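Stetari Parts Layout, data card
Maintained by the Prundix bench group. Card text revised 24 December 2018.

Summary

Stetari is a collection of images of small electrical parts sorted into trays on a white work table. The parts are circuit boards, cylindrical components with short leads, and wire harnesses. The collection holds 347 layouts. Each layout is one arrangement of parts, recorded from above or beside the table and, for part of the collection, from close over a single tray.

The card covers the parts, the trays and the labels. File formats and checksums are listed in the separate manifest.

Trays

Outer trays are yellow plastic with raised rims. The middle tray is stainless steel and has a white lining on its floor. Annotators record the outer trays by side and row (left upper, left lower, right upper, right lower) and the steel tray as "centre". Under some lighting the yellow plastic reads as orange, and the label stays "yellow" in both cases.

A part belongs to the tray whose floor it rests on. A lead that hangs over a rim does not change the tray.

The centre tray takes a kit in progress: a board, a harness, a cylindrical component, or whichever of these has been placed so far. A layout with a board and a harness in the centre and no cylindrical component is valid and is labelled "partial". 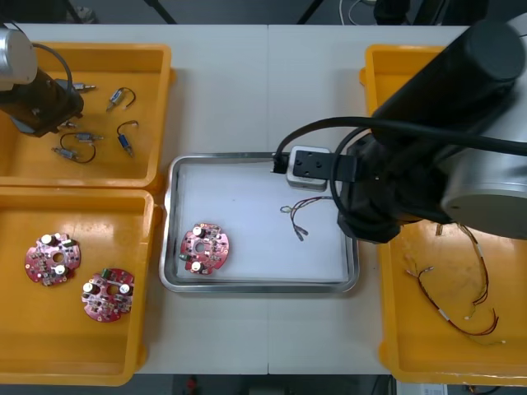

Plilleo: the "partial" label is too broad for us. A board with a harness and a board on its own both come out as the same class, and we need to tell them apart when checking kits. Could the missing part be named in the label?

The request was accepted in the August revision. The label is now "partial" followed by the part codes that are absent, in alphabetical order. Older label files can be converted with the script in the tools folder. Seventeen layouts could not be converted by the script and were labelled again by hand.

Part codes

B — circuit board. Round, red, notched at the edge, with a central hole. Two white capacitors on each board. The green component is used as the orientation mark: record its position as a clock reading with the centre of the hole as the pivot. If the green component is hidden, leave the orientation field blank. Do not estimate it from the capacitors, as the two can be mistaken for each other once the board is turned.

C — cylindrical component with lead. The body is metal, or metal with a blue section. The lead is dark and thin and may curl, hook or loop. The bounding outline includes the lead. The direction field is taken from the body alone.

H — wire harness. See below.

X — loose item. Any connector, pin or offcut that cannot be assigned to B, C or H.

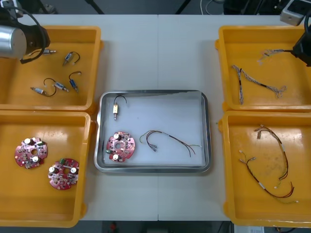 Code C accounts for most of the disagreement between annotators. Two components lying close together can have leads that cross, and the outlines then overlap. Overlap is permitted. Where a lead cannot be traced back to its body, it is given to the nearest body and the flag "lead_uncertain" is set. The flag is present in 148 layouts.

Parts covered by anything above them are outlined only as far as they can be seen. The "occluded" field takes 0, 1 or 2, for clear, partly covered and mostly covered. A part judged to be present but wholly covered is not labelled.

Counts per tray are not fixed. Trays are refilled between layouts at irregular intervals, and a low count is not an error.

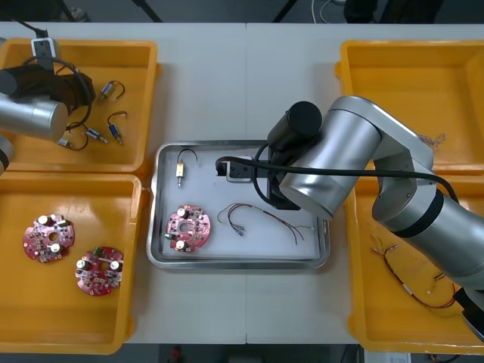 Prundix Bench Notes, vol. 3, p. 17

Harnesses

A harness is labelled as one object even where its wires separate. The outline follows the outermost wires and the open area inside a loop is left out. Four kinds of point are marked:

end_terminal: a bare or sleeved metal crimp terminal
end_housing: a plastic connector housing
end_cut: a wire end with no fitting
band: the centre of a label band, if one is present

A twisted pair is treated as a single wire for the purpose of marking ends. Where the pair leaves the main bundle, add a "split" point at the place where a gap first shows between them. Wire colours are recorded in a free text field and have not been checked against any drawing.

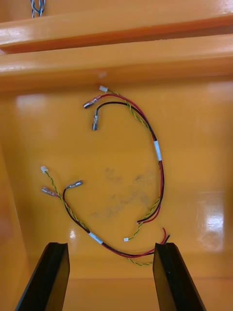

Two harnesses in one tray are numbered from the top of the picture downwards, by the highest point of each. If they touch, set "contact" to 1 on both. Tangled harnesses that cannot be separated by eye are labelled as one object with the code HH, and no points are marked.

Known problems

The steel rim reflects its surroundings, and parts of a reflection have been labelled as X in a few early layouts. Glare on the floor of the yellow trays hides thin leads in places. Short pins are under-reported.

The Fodor subset uses an older point scheme with no "split" entry and should not be merged with the main set without conversion.

Corrections

Send the layout number, the part code and the proposed change. Corrections that affect up to 3 layouts are applied directly. Larger ones wait for the next revision.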